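Dong-geon Wi
April 11, 2021

I've been a scrub tech for 12 years and I have been asked at dinner, again, whether the robot took my job. The robot did not take my job. The robot gave me a second job, which is the robot. A thread.

First, some terms. At our hospital "the robot" means the surgical one, with the arms and the long instruments and the surgeon sitting at a console across the room with her shoes off. The thing that delivers linens is also a robot, but it got stuck behind a door for most of a night shift and we don't count it.

The surgeon drives. I want to get this in early, before my uncle replies. Every move those little wrists make is somebody's hands moving at the console. What's automated around here is everything else: the supply orders, the instrument counts, the scheduling, and (they say) one day the boring part of the sewing.

What changed for me is mostly where I stand. I used to stand next to the surgeon and read her elbows. You can tell a lot from an elbow. Now she's over there with her face in a viewer, I'm over here with the arms, and the arms have no mood whatsoever.

So we talk out loud now. All day. "Needle in." "Needle out." "Coming off arm two." I went into this line of work partly for the quiet.

Everybody who touches the system spends time in the skills lab, and that includes those of us who'll never drive it in a real case. Ok-hee Chae runs the lab. She used to run our sterile processing floor and she brought the same warmth with her, meaning you may speak after you've wiped down the bench.

The beginner task is tying knots on a practice pad. It's fake skin. You sew it, you tie it, Ok-hee leans in and breathes through her nose, and you do another one.

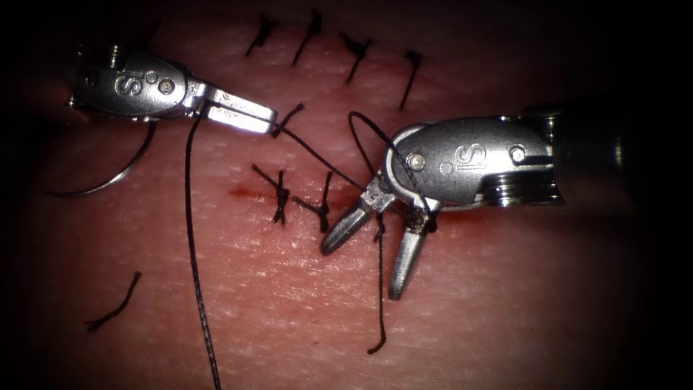 Stitch practice. The loop goes over the jaws, then you grab the tail, then you find out who you are.

Look at the upper row and try to imagine how long it takes a grown adult to do that the first time. My first stitch took me longer than my driving test. My tails were all different lengths. Ok-hee called it "expressive."

The thing that gets people is there's no feel. By hand, you know when a thread is tight because your fingers tell you. On our setup you learn to see tight. You watch the thread and the pad and you sort of guess with your eyes, and after enough knots the guess gets good. Until then you snap a lot of suture.

Suture isn't free, by the way. Which brings me to Dustico.

Dustico is the inventory software. Every packet gets scanned in and scanned out, and when the shelf runs low it orders more without asking a human. Lovely idea. In its first month it noticed the lab was burning through black suture and concluded that we were performing surgery at a heroic rate. It ordered 2,499 packets.

Tassanee Bunnag in purchasing called down to ask if there had been some kind of event.

Tassanee's job is the one that really changed, and you won't see it on the hospital's poster about innovation. She used to place orders. Now she spends her mornings talking the computer out of placing orders. Same desk, same chair, new opponent. She did ask for a raise. She's still asking.

Then there's In-ho Baek, who was a very good bedside assistant the old way. Fast hands, always had the next thing ready before you wanted it. The first year of robot cases he was miserable. A good half of what he was good at was gone and what replaced it was swapping instruments and making sure two arms didn't bump.

I'd love to tell you he came around. He moved to orthopedics, where they still let him hold things. He seems happy. He's louder.

On the other side you have Jae-in Ryu, who came in straight from school and never knew it any other way. She can dock the arms in the time it takes me to find my glasses. She calls the instruments by name. I mean human names. I've asked her not to do it in front of patients.

I do like the instruments themselves, I'll admit that. You spend your day with the big draped arms and forget that the end doing the work is tiny and has a wrist better than mine. Mine clicks.
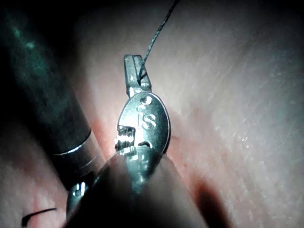 The working end, up close, with the thread running off the top. All that machinery in the room and it comes down to this little bit of shiny metal.

Cleaning those is its own career. There are grooves in there. There are places in there I've only met with a brush. Sterile processing got a new washer and a new checklist, and the checklist is longer than the one for starting the robot. When people say automation saves labor I'd like them to come down to the basement and say it to the people with the brushes.

And the instruments get a limited number of uses, so there's a count on each of them, and somebody has to plan around the count. Guess whether that somebody has arms.

OK, the sewing. A rep from Flimik came by with a talk about software that could do the stitching by itself, with the surgeon watching. Simple rows only, he said, and years off. Very nice slides. Free sandwiches.

Ok-hee asked him what the surgeon does if the software ties a bad one. He said the surgeon takes over. She asked how the surgeon stays good at tying if the software has been doing all of it. He said that was a great question. He then had a sandwich.

I think about that one more than I'd like. I'm not scared of the machine sewing. I'm a bit scared of being in a room where we all used to know how.

Our lead surgeon's view, for balance: she'd hand over the last long row of a long case tomorrow. Her back hurts and her eyes hurt, and she says she'd rather be fresh for the part that matters. I can't argue with that either. I've seen her get up from that console like a folding chair.

So, to my uncle, and to the around 900 of you who liked my post about the linen robot: no, I haven't been replaced. I have more passwords, I talk more, I sew badly on fake skin, and I go home with sore feet same as before.

Tassanee wants me to add that if anyone needs black suture, please message her.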